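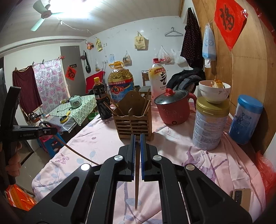

Shared kitchen: new booking hours and what to bring

The shared kitchen at Meltov House changes its booking hours in December. Evening sessions will start at 5.30pm and finish at 9pm, half an hour later than now, so that people coming off the Huvau bus have time to get in and unpack. Lunchtime sessions stay as they are.

Sessions can be booked up to 3 weeks ahead, either on the sheet by the office door or by phone. Please put down a contact number as well as a name. In the autumn we had several double bookings that could have been sorted out with a quick call, and in two cases there was no number to ring.

The charge for a full evening goes up by £2 to £16. It has been £14 since the boiler was replaced, and the gas and water bills have risen a good deal in that time. Groups who have already paid for December will not be asked for the difference. The deposit is still £50, returned once the kitchen has been checked.

The long-running question of oil has come up again. Used cooking oil must not go down either sink. The drain under the left-hand one was blocked twice over the summer and the second visit from the plumber cost more than the first. Let the oil cool, pour it into a bottle with a lid and take it home, or leave it in the lidded drum next to the bins. The drum is collected once a month. It is for oil only, so no stock, no soup and no scraps.

Dry goods may be left on the shelf in the store cupboard if they are in a sealed container with a date on it. Anything undated will be thrown out at the end of each month. The fridge is cleared after every session. 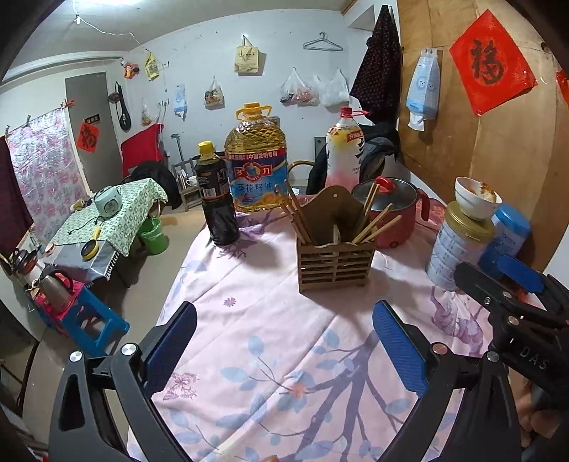 Rellska Supper Club would like the evening sessions to run until ten, as a meal for a full table is rarely eaten and washed up by nine, and they say they would pay extra for the last hour. Wako Lunch Group do not want later finishes if it means the floor is still wet the next morning.

We have asked the cleaners whether a later start would suit them and will print the answer in the next issue. Until then, nine o'clock means out of the building with the lights off. Please allow at least twenty minutes for the washing-up.

Tea towels are no longer provided, so bring your own. The large stockpot has a loose handle and is out of use until it can be mended. If you have borrowed the blue-handled bread knife, please return it to the second drawer.

Meltov House Newsletter | Contact the office | © Meltov House | Back to top
Search this site Enter keywords Go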